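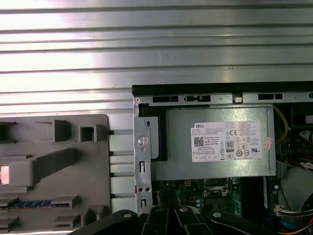

**Can the power supply be left in the case while the processor socket is checked?**

The power supply may stay where it is, provided the power cord has been removed and the side panel is off. It needs to come out only if it is being replaced or if its cables prevent access to the board.

---

## Ticket 115: Desktop does not start, no display

**Site:** Cillcombe office, workroom
**Reported by:** Yolotzin Cuevas
**Assigned to:** Iolanda Trindade
**Equipment:** Dell desktop, asset name Gurnum
**Status:** Open, awaiting part

### Report as received

The user states that the computer powers on when the button is pressed, the fans run at full speed, and the screen remains black. The same monitor and cable work with another computer. The fault was first noticed in November, after the desk was moved to the other side of the office. Before the move the computer had been in daily use for the Wasel accounts, and no earlier ticket exists for it.

The user has asked that no data be erased. The drive holds nearly 2,000 scanned invoices that have not yet been copied to the shared folder.

### Work log

**9:10 a.m.** Power cord, monitor cable and network cable disconnected. Power button held down to discharge the unit. Side panel removed and stored with its screws.

**9:25 a.m.** Wall outlet and power cord tested with a second computer. Both are in order. Main power connector and processor power connector reseated. Restarted with the monitor attached: fans run, no display, no beep.

**9:40 a.m.** Memory removed. The computer was started without memory in order to hear the error beeps. None were heard. This does not clear the memory, but it moves attention toward the processor and the board.

**10:05 a.m.** A known good 8 GB module from the Abugri spares box was tried in each slot in turn. No change. Original modules bagged and labeled with the ticket number.

**10:30 a.m.** Clock battery removed and refitted after a wait. Settings returned to default by this method. No change.

**10:50 a.m.** Cooler and processor removed for inspection. Old thermal paste cleaned from both.
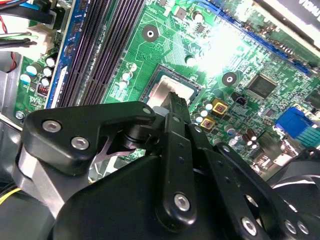
The contacts were then checked with a magnifier and a desk lamp, first from the memory side and then from the opposite side. Light from a single direction hides shallow bends, and technicians are asked to repeat this step whenever the first pass finds nothing. On the second pass, 2 contacts near one corner of the socket were found leaning out of line with their row.

**11:20 a.m.** No attempt was made to straighten the contacts. Under the current service rules, socket repairs require written approval from the equipment office, and the request has been filed. The processor has been placed in an antistatic tray and stored with the cooler.

**11:45 a.m.** Drive removed and connected to the workroom computer. It reads normally. Copying of the invoice folder to the shared drive was started and Ms. Cuevas was informed by telephone.

### Findings

The power supply is not considered the cause at this stage, although its output has not been measured under load. Memory is unlikely to be at fault. The bent contacts would be enough to explain the absence of a display — but they cannot be confirmed as the cause until the socket is repaired or the board is exchanged.

### Next steps

1. Obtain a decision on repair or replacement of the board.
2. Order thermal paste; the workroom supply is used up.
3. Confirm that the invoice folder has copied in full before the drive is refitted.
4. Keep the power cord detached and tagged until the work resumes.

### Note to the user

A loan computer may be collected from the workroom after 2 p.m. Please bring the monitor cable, as the loan unit is issued without one. Programs specific to the Wasel accounts will need to be installed on request under a separate ticket.

*Entry closed by I. Trindade. Ticket remains open.*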